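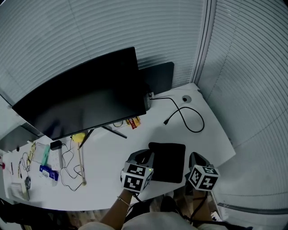 Desk cables and the power strip: route through the corner grommet or hang under the top?

Home Office > Desks and Cabling
Viewed 1,536 times

Ratih Yusof
Posted in October

I have a white desk in a corner where two windows meet, with horizontal blinds on both walls. The main monitor stands on its own foot. A second, smaller screen leans against the blinds, with a small gray device beside its base. The desk has a round gray cable grommet near the far right corner and I'm not using it properly.

The power strip is on the desktop, at the left, and everything that needs power goes to it there. The result is a tangle of black cable on the left, a loose cable with a small connector looping across the right side, and a power adapter that moves around whenever something is pulled. Small items then collect in whatever space remains between the cables.

What I want:

The strip off the working surface.
One entry point for power, if practical.
The loose cable on the right kept within reach, as I plug and unplug it daily.
The blinds still usable on both sides.

Constraints: I rent, but the desk is mine, so I can put screws in the desk and not in the wall. The wall outlet is low on the left side, behind the leg. The cord on the strip measures 177 cm from plug to housing. The top is 25 mm thick and I have not checked what the core is made of. The desk does not change height.

Two things I can't decide. First, whether to move the strip to the right so that it sits below the grommet, or leave it on the left and bring only the screen cables through. Second, whether a tray is worth it over screwing the strip directly to the underside. I looked at the Kisora tray and the Cavalcanti one. The Kisora is open mesh and clamps on the back edge. The Cavalcanti is a folded steel channel with screws.

Also, is it a problem to leave the second screen against the blinds?

Dredness
Accepted by the poster

Leave the strip on the left. Work it out from the cord length before buying anything.

Your 177 cm has to cover the run from the outlet up to the underside of the top, then along to wherever the strip is mounted, plus slack. With the outlet low, the vertical part will take 50 to 60 cm. Allow another 15 cm of slack at the plug so you can pull it without straining the cord. That leaves a meter of horizontal run at best. If the desk is longer than that, the strip won't reach the grommet corner, and the usual fix is a second strip plugged into the first. Don't do that.

So the layout would be:

Strip under the top on the left, near the back edge, sockets facing down or toward the wall.
Anything with a bulky adapter goes in a tray beside it.
Monitor power and video run along the underside and come up through the grommet, or over the back edge directly behind the stand. Measure both routes. Over the back edge is often shorter, and a grommet in the far corner adds the same distance twice.
Second screen and the gray device go through the grommet, which is on their side anyway.

On tray versus direct screws: use a tray. A strip with keyhole slots slides off its screws when someone pulls a plug in the wrong direction. It also does nothing for the adapters, and they are the heavy part. Of the two you name I'd take the screwed channel. A clamp on the back edge takes up clearance behind the desk, and there the clamp will foul the blinds. Measure the gap from the desk edge to the slats when they are tilted fully open, as that is their widest position.

Screws: with a 25 mm top use 16 mm screws, pan head, and mark the pilot bit with tape at 12 mm. Some white tops are honeycomb paper with a thin skin. Knock along the underside. If it sounds hollow in the middle and solid at the edges, keep the screws in the solid band or use adhesive mounts.

For the daily cable, fix a weighted or stick-on clip on the surface a hand's width from the grommet, connector end toward you. Clip it just behind the connector and leave a loop below the top. Fit it last, when the other cables are in.

Order of work: unplug everything, label both ends of each cable, mount the tray, place the strip, run the power cables, then the data cables. Keep power and data in separate ties. They'll work bundled together, but you will want to pull one without the other.

Prultudura

just get velcro and stick the strip under there. I did mine with the heavy duty kind, took 5 minutes. Been fine except in summer when it dropped off. Also take the monitor off its foot and put it on an arm, you get all that space back.

Comment by Dredness

Adhesive hook-and-loop softens near a window in direct sun and then creeps under load. The poster has windows on both walls. An arm is a reasonable idea, but the clamp needs the same back-edge clearance as the Kisora, and a honeycomb top needs a plate under it.

Gridline_annex

Adding to the accepted reply, for the parts it skipped.

Second screen against blinds: the slats will bend at the contact point over time, and you can't raise the blind on that side without moving the screen. If the screen has vents at the back, the slats may cover them. A plain folding stand for a tablet or portable display solves it. Set it 5 cm forward of the blinds. Check also that the blind cord can't catch on the screen or on any cable.

Load: add up the ratings printed on the adapters. Two screens, a small device and a charger will normally come in under 300 W, well within a household strip, but read the plate on yours. Leave heaters and kettles off it.

Grommet: the cap on most of these turns or lifts out. Feed the largest connector first. A full-size plug may not pass with the other cables already in the hole, so bring those up before the thin ones. If it still won't pass, run from below with the device end going up and the plug end staying down.

Small items: a shallow tray with a lip, on the left where the strip used to be.

Comment by Ratih Yusof

Measured. The desk is 160 cm along the back and the outlet is 20 cm in from the left, so the strip stays left. The top knocks solid everywhere. The gap to the slats with the blinds fully open is 2 cm on the long side, and that rules out any clamp. I've ordered the Cavalcanti channel and a folding stand. The monitor cables will go over the back edge behind the foot, and the others through the grommet.

Comment by Dredness

2 cm is enough for the cables, but tie them flat and side by side where they cross the edge. A round bundle will push into the slats.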